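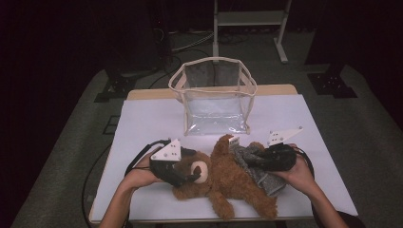

Cuvora公开Drukum手持夹爪工位的全套装调与保养手册

布伦杜尔斯卡(Brendulska)车间,2019年6月8日

大家好,我是Olga Bragança,在Cuvora负责Drukum工位的装调和售后。公司本来安排了别人写这份新闻稿,写了两版我都觉得太像合同附件,就自己抢过来写了(市场部的同事们,谢谢你们的耐心!)。

先说正事:从今天起,Drukum双手夹爪工位的装调与保养手册对所有人开放,买没买过我们的设备都能看。以前这本手册只跟着货走,装在配件箱最底下那个袋子里,很多客户拆完箱就把它和泡沫一起扔了,然后打电话来问我标定板该怎么装。这样的电话我接了很多,说实话有几通还挺愉快的,但手册总该放在一个找得到的地方。

Drukum的用法很简单,操作员一手握一只夹爪,在桌面上夹取、翻动、装放各种东西,工位把两只夹爪的位置和开合一路记下来。麻烦都在准备工作上。桌子怎么摆、线怎么走、手指什么时候该拆下来洗,每一样看着都是小事,攒到一起就够你忙一下午。新版手册一共分四块:桌面和周边、标记板、手指、线缆。我挑自己最爱唠叨的部分讲讲。

桌面和周边

桌子先放稳,再谈别的。我们建议用浅色桌面,或者铺一大张白纸,纸要拉平,边角贴住。纸脏了就换,别舍不得。车间里有位老客户一张纸用了整个冬天,上面的胶印都能当地图看了,后来他寄数据过来让我们查问题,我第一句话就是请他换纸。

桌子两侧的立柱底座要锁紧,锁完用手晃一晃。立柱底下如果是地毯,过一段时间要再锁一遍,地毯会慢慢压实。手册里给了一张锁紧顺序表,照着从左后方开始绕一圈就行。还有人问桌子后面能不能放架子,可以放,只要人伸手够东西的时候不会碰到它,架子上也别堆得太高。

灯光我多说一句。我们收到的故障反馈里,灯光占的比例高得出乎我的意料。白纸反光,透明的东西更反光,一盏灯正对着桌面打下来,标记点有时候就看不清了。手册里的做法是把灯转开一点,打在旁边的墙或者顶棚上,让光散着落下来。要是没有条件动灯,就把桌子转个方向试试,往往也够用。

标记板

每只夹爪上面都有一块三角形的白色板子,板上有黑色圆点。这块板子请当成眼镜片来对待!擦的时候用干净软布,蘸一点清水,不要用酒精,也不要用指甲去抠点子边上的脏东西。板子的固定螺丝每周看一次,松了就拧回去,拧到手感变紧就停。去年11月我们回访了一批工位,板子歪了的居然不少,而且歪得都很有耐心,一天歪一点点,操作的人完全没有感觉。手册规定的允许偏差是2毫米,超过了就得重新标定。

重新标定不难。把两只夹爪放回托架,等指示灯稳定,照着手册第二章一步步走。第一次做会慢,做熟了泡杯茶的工夫就完了。请不要跳过“双手交换”那一步,我知道它看起来很傻,左手的夹爪换到右手,右手的换到左手,再各自在桌面四角停一下。跳过它的人后来都给我打了电话。

手指

下面轮到手指,这是我自己最喜欢的一章,也改得最多。
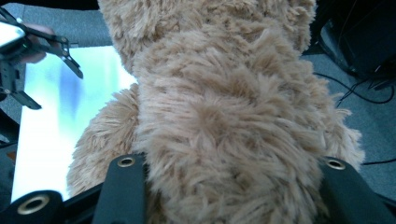

手指的保养周期,旧版手册写的是按月,新版改成按夹取次数:每2,000次夹取做一次完整清洁,夹毛绒、针织、起绒布料这类东西时缩短到300次。改动的起因是我们自己的车间,同一套手指,夹硬盒子的那一台几个星期还干干净净,夹毛绒玩具的那一台早就成了小毛刷。看看这两根黑色手指压在玩具上的样子就明白了,毛从指面两边鼓出来,一绺一绺卷着,指尖附近那个带黄铜色圈边的小孔离绒毛也就那么一点距离。所以清洁的时候,除了擦指面,每一个孔也要照顾到。手册配的工具是一把细软毛刷,从孔里往外转着刷,别往里捅。

洗手指要先断电,再把手指从夹爪上取下来。取的时候托住指根,不要捏着指尖硬拔,我见过有人这么干,我当时在电话会议的另一头,隔着屏幕喊都来不及。取下来以后先用胶带粘一遍浮毛,再用软刷,最后用微潮的布擦一遍指面,放平晾干。不要用吹风机的热风。装回去之后空开合几下,听一听,声音应当均匀,有沙沙声就拆下来再刷。

指面材料由Leitão供应,这次他们也一起更新了更换标准。过去我们说“磨损明显时更换”,客户就来问什么叫明显,问得很有道理。现在标准写得具体多了:指面边缘起毛、局部颜色变浅,先记录下来,照常使用;夹薄布料时开始打滑,换;指面翘角,马上换。更换件成对供应,请两根一起换,只换一根的话左右厚度不一样,标定的时候有你头疼的。Leitão承诺保留旧型号指面的供货,早期买Drukum的朋友可以放心。

还有一件小事。指面上沾一点灰、几根浅色线头,属于正常使用的样子,每天收工时用胶带粘一下就可以,不必天天拆下来洗。洗得太勤,指根的卡口反而先松。我特别提这个,因为有一位客户勤快得让我心疼,每天拆洗,拆到卡口都晃了,然后很委屈地问我是不是买到了次品。卡口我们给他换了,顺便劝他歇歇。

透明件和软件盒怎么练

很多新工位装好以后,操作员第一天就想上最难的活儿,我理解,新设备嘛,谁不手痒!手册里还是排了一个顺序:先夹不易变形的东西,再夹毛绒,再夹布料,最后才是透明的软盒子。软盒子的四壁会往里塌,夹边的时候容易带着整个盒子走,手要慢,开口要先张大,再凑近。
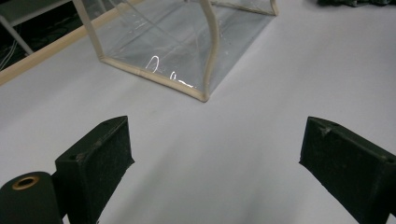 手指张开时的Drukum夹爪,后方为带米色包边的透明软盒。

练软盒时常见的毛病是夹爪张得不够,指尖先顶到盒壁,盒子往后滑,操作员就追着它走。手册建议在纸上画一个起始位置,每次把盒子放回去,夹爪从同一个地方出发。连续几次都顺了再换方向。左手和右手都要练,右撇子尤其要多练左手,这条是写给我自己看的。

做这组练习也正好检查开合行程。手指张到最大时,左右两边离中线应当差不多远,如果一边明显张得慢,先别急着怀疑电机,去看看指根转轴那里有没有绒毛。我经手的这类报修,多半清理一下就好了,寄回来的那几台,打开一看,毛团比我家猫掉的还整齐。

线缆

线缆这章短,但请认真读。两只夹爪各有一根黑色的线,线要留出足够的弯,让手臂能伸到桌面最远的角,同时又不能拖在操作区里。左手的线走左边,右手的线走右边,不要为了好看把它们扎在一起。扎在一起的线,两只手一交叉就互相拽,动作全变形了。落地的部分允许松散一点,可是走人的地方一定要收好,用线槽或者地毯胶带都行。插头每周拔下来看一眼针脚,插回去时听到“咔”的一声。

线皮有硬弯或者裂口,停用,更换。请不要用电工胶布缠一缠继续干。我就不点名了。

手册怎么拿,还有谁能帮忙

新版手册有中文、葡萄牙语和英语三种,可以从Cuvora网站的支持页面下载,不用注册。已经在用Drukum的客户,我们会把纸质版随下一次配件寄过去,这次印在防水纸上,挂在立柱上就行,别再跟泡沫一起扔啦。首批纸质版印了大约600册,送完再印。

不想自己动手的,可以预约上门。我们布伦杜尔斯卡车间的服务组负责装调、复标和手指更换,一次上门会把上面四块全部走一遍,走完给你留一张记录单,下次谁来都接得上。想学着自己做的更欢迎,车间每个月开一次小班,带上你自己的夹爪来,当场拆、当场洗、当场装回去。我多半在场,话多,请多包涵。

手册里要是有哪句话看不懂,或者你有比我们更好的清毛办法,请写信告诉我。上一版里“双手交换”的插图就是一位客户重新画的,比我们原来的清楚太多了,新版直接用了他的图,也付了稿费。

关于Cuvora

Cuvora设计并生产手持夹爪工位及配件,Drukum是公司的双手工位产品线,装调、培训与维修均由布伦杜尔斯卡车间承担。指面材料由Leitão供应。

媒体与服务联系人

Olga Bragança,Cuvora装调与售后
来信请在标题里注明“Drukum手册”。预约上门的,请顺便写上工位编号和上一次标定的日期,编号在右侧立柱背面的标签上。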